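We use cookies to remember your settings. Accept all / Manage choices

Thread: I have been put in charge of the small drawer. Everyone has a small drawer. Ours at Prinwood has erasers, labels, one key, and a takeout menu for a place that is now a dentist.

The large drawers were done back in January. They got dividers and a spreadsheet. The small drawer got me.

Step one was taking everything out. 178 things came out of a drawer I can carry under one arm. I know this because Beverley Whitelaw wanted a number for the inventory and would not accept "a lot."

Of the 178, 11 were erasers. We do not use pencils. I asked Wayne McIntyre if he uses pencils and he looked at me like I'd asked if he churns butter.

Also found: the good scissors. They have been officially missing since before I was hired, and two separate people have been blamed for it. I put them on Beverley's desk and left without speaking.

The key fits nothing. I tried it in every lock on our floor, plus the bike shed - which opened, but only because the bike shed is never locked.

Four of the 178 were trash by any standard (dead marker, dead marker, half a binder clip, something sticky). So the official count is 174. Beverley has updated the sheet.

Wiped the inside with a damp cloth and then a dry one. The wood came up nicely. It's a pale honey color with a long curved bit of grain that I had never seen, having only ever known this drawer as a floor for other objects.

New rules, agreed at 4 p.m. by the three people who hadn't gone for coffee: small flat things to the right of the divider, everything else goes and lives somewhere else.

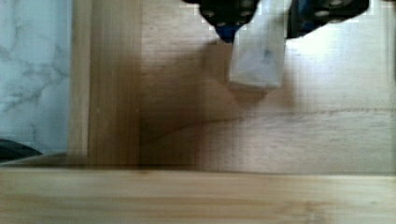
Prinwood Workplace and Supplies Team

One small white thing over all that bare wood. I could look at it all afternoon. There's a little bluish-gray mark near the bottom corner, which might be ink, or printing, or just a smudge. I'm not opening an inquiry.

Ngaio Fairweather has already asked where the tape lives now. The tape lives with the other tape, Ngaio. It has its own shelf. It's doing very well.

Declan McKinnon says he gives it until the end of the month before there's a soy sauce packet in there. I've told him I know exactly whose soy sauce packet it would be.

Labels went on after lunch. The label maker only had the wide tape left, so the tape shelf now says TAPE in letters you could read from the parking lot.

Next up is the cupboard under the printer, which I'm told has 6 extension cords in it and "a smell." If anyone wants the key, it's on my desk in an envelope marked KEY.

Last updated: 4:40 p.m.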